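Part-Time Homework Room Assistant
Trornwood Family Center, Dirnunville

Posted 17 July 2022

Trornwood Family Center is hiring one assistant for its after-school homework room. The position is part-time during the school year, Monday through Thursday, 2:45 to 6:15 p.m. There is no work during school breaks.

The homework room serves children in grades two through six. Most come straight from school and stay until a parent picks them up. You will check children in, put out snacks, help with reading and math, and keep the sign-out sheet. You do not need to be a teacher. You do need to be comfortable with fractions and long division.
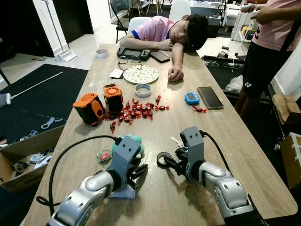

Some children finish early and some have no homework at all. You will also be in charge of the quiet corner, the board games and the book cart, which holds 561 books and needs to be put back in order every Thursday. Cleanup takes up the last 15 minutes of the shift.

Requirements:
High school diploma or equivalent
At least one year of paid or unpaid work with children
Background check before the first day (we cover the fee)
First aid certificate, or willingness to take our class in February

Spanish or French is helpful but not required. The building has stairs and no elevator, and supplies are kept on the second floor.

Pay is hourly and depends on experience. After one full school year, staff receive $659 toward college courses or job training. Parking is free in the lot behind the center. The Vomia bus stops across the street.

To apply, send a resume and the names of two references to Monique Ferrand, program manager, at the center's front office. Paper applications are also available at the desk. Interviews are held in person and include an hour in the room with the children and current staff. We will contact all applicants either way.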